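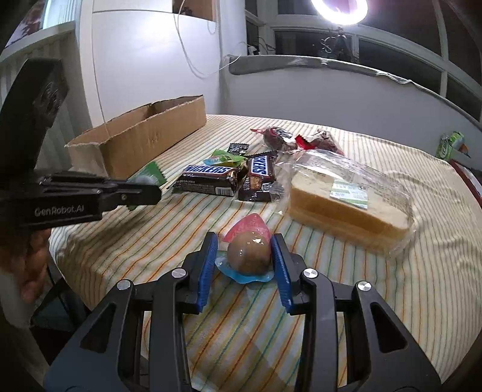 One on a stand, on the striped cloth.

Grivumthorpe Community Boards > Food and Drink > Christmas leftovers, the annual argument

wattleandwoe
Sun 27 December

Opening this year's thread, seeing as last year's ran to 162 replies and ended with two people not speaking at the Drerdale markets. The question is the same as ever. When do the Christmas sweets stop being Christmas sweets and become just sweets, free to anyone walking past the table?

My position is Boxing Day, noon. After that it's open slather. My sister-in-law's position is that anything individually wrapped is "for visitors" until New Year. We have had no visitors. We live forty minutes past Moffat on a dirt road and the last visitor was a bloke wanting directions out.

pavlova_denier
Wrapped keeps. That's the whole point of the wrapper. Eat the trifle first, it's already turning, and leave the fancy ones for when you've got an appetite again. I've been saying this for years and I'm ignored every time, usually by people with trifle on their chin.

Tinsel Fatigue
> Eat the trifle first

In this heat? On the 27th? Good luck to you and your household. Ours went to the chooks yesterday morning and even they had a think about it.

wattleandwoe
The trifle is fine. It has sherry in it. It has so much sherry in it that I'd call it preserved.

lower_pletau_road
I'm with the sister-in-law. We keep a tin on top of the fridge and it doesn't come down till the neighbours have been round. Neighbours came round on the 24th this year, which threw everything out, and the tin was empty by carols.

What I object to is the price. Forty dollars for a box at that place in Pletau with the nice ribbon, and half of it is air and little paper cups. My nan made hers out of condensed milk and crushed bikkies and they were better.

pavlova_denier
Your nan's rum balls were not better. I've had your nan's rum balls. I had to sit down in the car park of the hall.

lower_pletau_road
That was the 2 cups of rum batch and she apologised at the time.

Tinsel Fatigue
Forty dollars is robbery, but I'll defend the little paper cups. Without them everything ends up tasting like the coffee one. And there is always a coffee one. Who is it for? I've got a family of seven and we'd sooner eat the cup.

magpie_season
It's for me. I like the coffee one. Post them to me.

Also, storage question. Does anyone put chocolate in the fridge? My flatmate does and it comes out with that white bloom on it and tastes of onion. He reckons I'm imagining the onion.

wattleandwoe
You're not imagining the onion. Airtight container, bottom shelf, and let it come back to room temp with the lid still on so it doesn't sweat. The bloom's harmless, it's only the cocoa butter or the sugar coming to the surface. Looks like something you'd find under a bath, tastes the same.

pavlova_denier
Wrong. Cupboard. Chocolate has no business in a fridge.

wattleandwoe
It was 40 degrees here on Christmas Day. My cupboard is an oven with a worse door.

pavlova_denier
Then buy less chocolate.

magpie_season
Reported for bad language.

lower_pletau_road
Can we get a ruling on Easter eggs while everyone's here? I found one behind the flour in August and it was perfectly good. Bit dusty.

Tinsel Fatigue
You ate an Easter egg in August and you're lecturing us about a tin.

wattleandwoe
Update on the original matter. Sister-in-law has gone for a lie down. I've had a word with the trifle and we're both of the view that noon yesterday was noon yesterday. Will report back if she counts the wrappers.

pavlova_denier
She'll count the wrappers.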